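Linen folding automation

Linen folding automation is the use of machines to sort, fold and stack washed towels, cloths and sheets in laundries, hotels and care homes. Flat sheets have been ironed and folded by machine for decades. Small pieces took longer, and in many laundries they are still done by hand at a table.

Background

A washed cloth comes out of the dryer in no set shape. A person finds a corner by sight and touch in a second or two, while a machine has to search for it. Early towel folders got around this by having a worker spread each piece on a belt. Later systems use two arms that lift and fold the cloth over a table, with cameras near the grippers and a further one looking down from above.

Use at Dusbridge

The Dusbridge laundry, run by Lashari, handles microfiber cloths and towels for cleaning crews. Its folding room had 21 workers before the first two-arm table was put in, in April. A count made for the works council gave 3,575 pieces folded by hand in a shift and 1,854 at the tables once 10 of them were running. The tables were slower, but they were kept on through the night, when the room had never been staffed.

Effects on staff

No jobs were cut in the first year. Four folders moved to sorting and two trained as table minders, a new post with its own pay grade. A minder looks after several tables, clears snags and refolds pieces that fail the check. Bushra Bukhari, a folder who became a minder, told the staff newsletter that her wrists hurt less but that she walked far more and talked to fewer people. The shift lead, Tõnu Org, asked for the tables to be set closer together for that reason — the request was granted in part.

Pay was the main point of dispute. Folders had been paid by the piece, and the easy pieces went to the tables first. Piece rates were replaced with an hourly wage after talks led by Tomás Conneely.

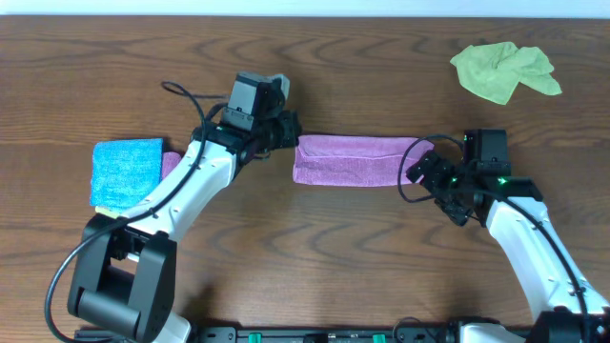
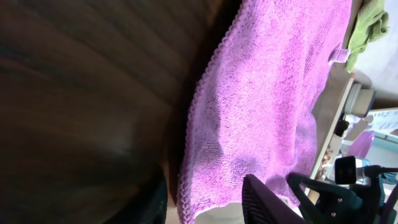
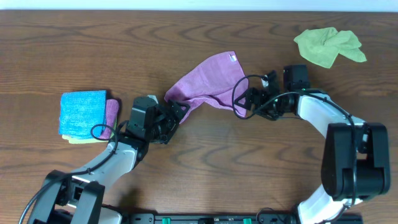

Towel handling with two arms.

Quality checks remain the part of the job least changed by the tables. Minders look at edges, stains and labels, and sort by color, as folders did before. A care label such as the small white one near the corner of the magenta-pink towel held between both grippers is meant to end up on the inside of the finished fold, and pieces with the label showing are sent back. Bukhari and Charoen Duangkaew wrote the sheet of rules that new minders are given.

See also

Flatwork ironer
Piece rate
Industrial laundry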